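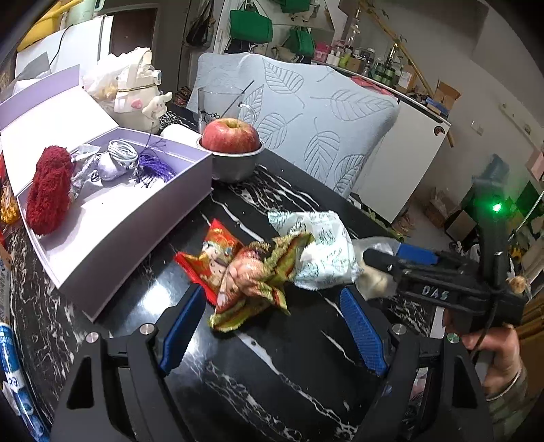
Comparison of Firm and Soft Finger Pads on a Hand-Held Gripper
Project report, Group Pullel
Iida Vainio, Nadiia Stetsiuk, Eetu Saarela
Supervisor: Merja Hyvönen
Submitted 26/02/2021

1. Purpose

The course gripper closes on objects with two fingers, each carrying a replaceable blue pad with a textured surface. Last year's group at Drovuvgate reported that thin packaging slipped out of the fingers more often than rigid objects did. They did not change the pads. We tested whether a softer pad reduces slipping on thin packaging, and whether it makes anything else worse.

2. Equipment

Two hand-held grippers were used, one in each hand where the task needed it. The linkages were left as supplied. Two sets of pads were cast from the same mold, one firm and one soft. Both sets have the same color, so we marked the back of each soft pad with a pencil line before mounting. A camera on each gripper recorded the fingertips and the table.

The table has a glossy black top with white veining. We expected reflections to be a problem when the video was scored, and they were. Glare from the window side hid the contact point in part of the first session, and those lifts were repeated with the operator standing on the other side.

3. Test objects

There were four object types: crinkled snack packets, a clear zip-lock bag with food in it, an apple in a metal bowl, and a bundle of yarn in an open lavender box. The packets and the bag are the thin packaging cases. The apple was included as a rigid case and the yarn as a soft one.

4. Method

Each pad set was used for 42 lifts. A lift counted as clean if the object was picked up, held clear of the surface for a count of five, and put down without being re-gripped. The operator squeezed the handle until the pads stopped moving inward and was not allowed to squeeze harder after that. Eetu did all the lifts, so hand strength was the same for both sets. Iida and Nadiia scored the video separately and then settled the differences together. One session took more than 55 minutes, and we added a break halfway through the next one.

Packets were approached with the fingers wide open and the pads on either side of a crimped end. For the zip-lock bag the fingers straddled the bag and closed on the filled part.
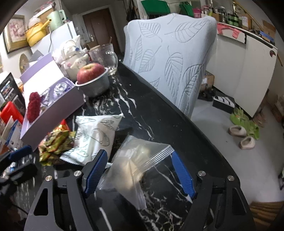

Hertta Oksanen objected at the review that closing on the filled part tests the food as much as the pad, and she asked for the same lifts to be done on the zip seal. We agree with the point. The seal lifts are not in this report.

5. Results

The firm pads gave 29 clean lifts. The soft pads gave more, and the whole gain came from the snack packets. For the zip-lock bag there was no clear difference. The apple was slightly worse with the soft pads, which rolled over at the tip when the fingers met it above its widest part. The yarn was lifted every time with both sets, so it told us nothing.

Failures with the firm pads were mostly of one kind. The packet film slid sideways along the pad while the fingers were still closing.

6. Limits

Pad wear was not measured. The soft set was tested second, when the operator had more practice, and this may account for part of the gain. The order should be alternated if the test is repeated in August.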